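Three Fingers, Two Fingers, and a Squishy Bun

I've been putting off this post because I kept thinking I'd have something more finished to show, and then the evenings filled up with other things (as they do). So I'm writing it now, half done, with a cup of coffee going cold next to the keyboard.

If you read the December post, you'll remember I was stuck choosing between the Kuneo, a plain parallel gripper, and the Cirkura, the fancier one with three fingers. I ended up with both. The Kuneo cost me 597 dollars secondhand and the other one cost over 1000, and I'm not going to talk about that part any more than I have to.

My plan was to give them the same job and see which one I'd rather live with. I wanted something soft, because anybody can make a gripper look good with a wooden block. Toy pastries turned out to be wonderful for this! They squash, they have lumps all the way around, and the ring-shaped ones have that hole in the middle, which opens up a whole other way of picking them up.
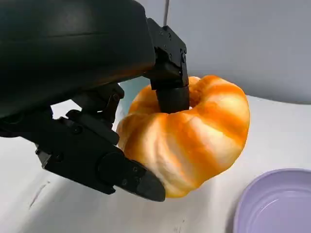

I had written the grasping code with a squeeze from the outside in mind, and it took me far too long to try anything else. Once I let one finger go down through the hole and had another press on the outside, I stopped needing so much force, and my notes from that night are mostly exclamation marks. The price you pay is aim. A fingertip has to come down in the right spot, and if the camera calibration is off by 8 millimeters you're just poking a bun in the shoulder.

The parallel gripper is much more forgiving that way. You line it up, you close it, and you go on with your life. What it doesn't like is a lumpy edge, where the pads find a crease on one side and a bulge on the other and the whole thing wants to turn. I did 30 tries with each one before supper and wrote down every slip, but I changed the closing speed partway through – twice – so I don't trust those numbers enough to print them. I'll do it again properly.

The other thing I've been fussing with is having both arms share a table. I moved to the Pollard controller for that, mainly so one program could talk to both sides, and the setup was nicer than I expected apart from the cable labels, which are tiny. The plate goes in the middle, where either arm can get to it.
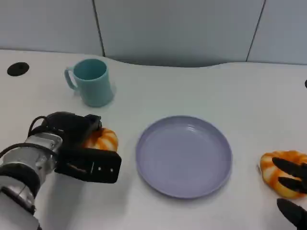

Liew wrote in the comments last time that I should stop comparing fingers and start comparing fingertips, and that a softer pad on the parallel gripper would fix most of the turning for the price of a sandwich. Fair enough! I've ordered a sheet of silicone and will cut some pads when it gets here, and I'll leave the three-finger one alone until then so I'm only changing one thing at a time.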